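The Melnyk Drops

The ad said Worix was looking for healthy adults between 18 and 56 to test a new motion sickness drug, and that lunch was included. I was healthy, I was an adult, and I had strong feelings about lunch.

Jamila Liyanage ran the trial. She gave me a form and read it to me anyway.

"The compound is called Narnow," she said. "Side effects may include dry mouth, drowsiness and candor."

"Candor?"

"In mice."

I wanted to ask how you could tell with a mouse, but she had already turned the page.
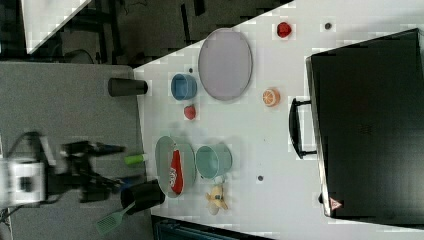 First Dose

They put 6 drops on my tongue at nine in the morning and sat me in a chair that tilted. I felt fine. I told Jamila I felt fine. Then I told her I had never read the form, that I was wearing my brother's shoes, and that in October I had hit a parked car outside the Ulline bank and left a note with the wrong number on it.

"On purpose?" she asked.

"One digit," I said. "So it would look like bad handwriting."

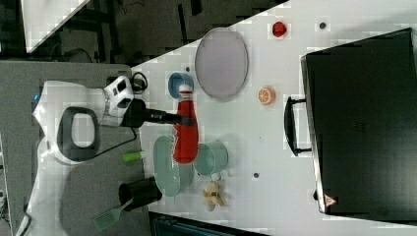 She wrote it down under Other. The chair tilted to 40 degrees and I confessed to a library fine.

By noon I had worked out a system, which was to keep food in my mouth at all times. The man in the next chair had no system. He had called his wife at eleven to say he was doing great, and he was still on the phone, and he was no longer doing great.

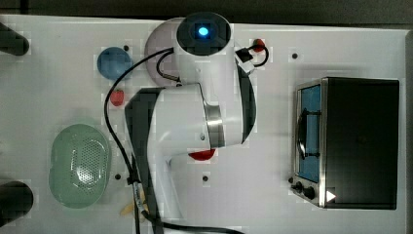 "Is there an antidote?" I asked, between crackers.

"Time," said Jamila. "Also we had one, but Dr. Melnyk took a drop of this and told the board what he thought of them, and he was the one who knew where it was kept."

"Did you ever try it?"

She looked at the door. "Once. I told my landlord I liked him."

"Was that bad?"

"We're getting married in the spring. I still pay 100 percent of the rent."

I signed out at four. On the way home I stopped at the bank and told the guard about the car. He said it was his. He also said that, for what it was worth, he hadn't felt seasick in years.

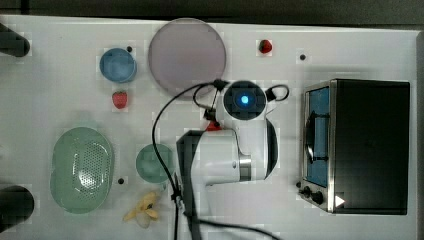 Lunch was included, as promised.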